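Stitching practice at the Cirlow skills room

2019-05-15

The Cirlow skills room has been open for suturing practice since the winter. People book a bench for an evening, work through one closure from start to finish, and clear up after themselves. This page has notes on the work from one of those evenings, for those who are starting the course in June.

The task was a straight cut closed with separate stitches. It sounds simple, and on a flat board it mostly is. On a soft surface the edges move each time the needle goes in, and the thread has to be kept out of the red fluid as far as possible or it becomes hard to see. Beginners tend to take bites that are too shallow. They also pull too hard on the first knot, which bunches the surface up on one side and makes the next stitch more difficult to place.

The session sheet, written for us by Stoltus, gives the steps in order. Find the end of the cut, place the first stitch there, check that the edges meet without overlapping, then move along. There is no time limit for the first 8 attempts. After that we write down the minutes, mainly so that people can see their own progress.

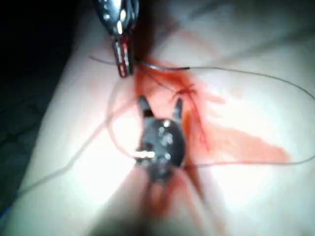 Needle and thread near the jaw tips, with the red stain spreading to the right.

Needle position takes the longest to learn. Held too close to the tip it turns in the jaws, and held too close to the thread end it bends. Most people find their own spot after a few evenings. The second instrument should stay near the work, open and ready – it wastes a lot of time if it has to be brought back from the side for each pass.

Soft folds in the surface are another thing to watch. A crease running across the line of the cut can look like an edge under bright light. Stop and smooth it before going on. 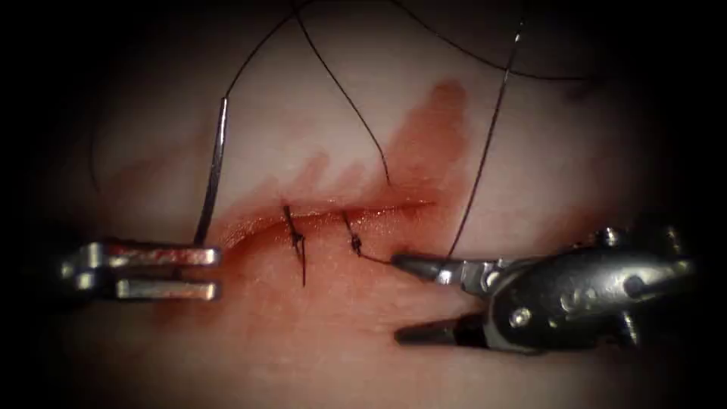 Spacing comes next. With two stitches in, it is already possible to judge whether the rest will be even, and this is a good point to pause and look at the whole line. If the gap is too wide, take the last one out and do it again. A third stitch will not fix it.

Keep the thread tail short but long enough to grip. Lay the knot to one side of the cut, the same side each time.

The June course has 7 places. The Vurnimel handout covers knots only, so please read the session sheet as well.

Comments (3)

needle_and_pin: Useful note about the creases. I have stitched into one more than once.

Bench4: Is the session sheet available before June, or only on the night?

grayharbor: The part about taking the last stitch out is right. I always left mine in and the whole line ended up crooked.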